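April 6, 2026

# Skuvach furniture repair shop to stay open after lease deal

The upholstery and furniture repair shop on the lower end of Aneck Street in Skuvach will stay open, after its owner agreed a new lease with the building's landlord, Mekport.

Remzi Yalçınkaya, who has run the business under the family name for most of his working life, had told customers in March that he expected to close before the summer. The old lease was due to end and the rent first proposed for the new one was, he said, more than the shop could earn in a quiet month.

Under the new agreement the rent will go up in stages over four years. Yalçınkaya will give up the storeroom at the back of the building, which Mekport plans to let separately, and keep the workshop and the small front room where customers drop off their chairs.

"I can manage with less space," he said. "I have been storing other people's furniture for too long anyway. Some of it has been there since before my daughter got married."

Owners of pieces left in the storeroom have been asked to collect them. A list is taped to the shop door. Anything with no name on it will be offered to the second-hand hall on the ring road.

Mekport confirmed the lease in a short statement and said it was pleased to keep a long-standing tenant. Hertta Eskola, who manages the company's properties in the district, said two other shops on the street were still in talks. She did not name them.

The street has lost several businesses in recent years. The shoe repairer moved out to the retail park, and the paint shop next to the bus stop has stood shut since its owner retired. Hülya Güneş, who runs the bakery opposite, said she had been worried about having another dark window across the road.

"People come to leave a chair and then they come in here for bread," she said. "If they stop coming for one, I lose the other."

A petition asking the landlord to think again was started in March by Ferhat Demirtaş, a regular customer, and gathered 2000 signatures. Copies were kept at the bakery and the library. Demirtaş said he had hoped for a few hundred at best and had to print more sheets twice.

Mekport said the petition had been received but that the terms were settled in ordinary talks between the two sides. Yalçınkaya said he was grateful for it all the same and had read most of the comments, including one from a woman who still sits on a dining chair his father mended.

Most of the work that comes in is modest: sagging seats, split seams, loose joints, new covers for cushions. Full sofas make up a smaller share but take the longest, and there is a waiting list for them. Prices will rise a little from next month. A plain seat cover will cost 50 lira more than it does now, and the charge for collecting large items will also go up. 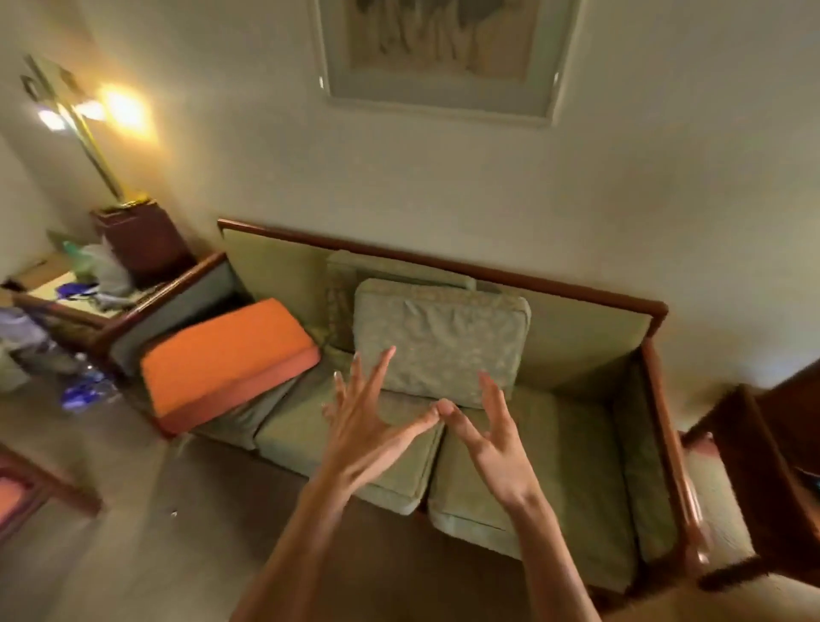

*A wood-framed sofa with pale green upholstery and patterned cushion.*

The shop will close for a week while the storeroom is cleared and a partition wall is put up. Orders already taken will be finished first, but customers with a collection date in that week should ring to arrange another.

Yalçınkaya also hopes to take on a trainee. He has had one assistant, Hülya Türkmen, since his nephew left for a job in the city, and the two of them have been turning work away. Türkmen, who learned to sew on curtains before moving to furniture, will do part of the teaching.

"It is slow to learn — springs especially," she said. "You need somebody who doesn't mind taking the same seat apart again."

No experience is needed for the post, though applicants should be able to lift and carry. Anyone interested can leave their name at the shop in the mornings. The post is part-time to begin with and will be reviewed in the autumn.

The new lease also makes Mekport responsible for repairs to the roof, which has leaked over the workshop in heavy rain. Eskola said a builder had been booked to look at it, and that the work would be done before the partition goes up.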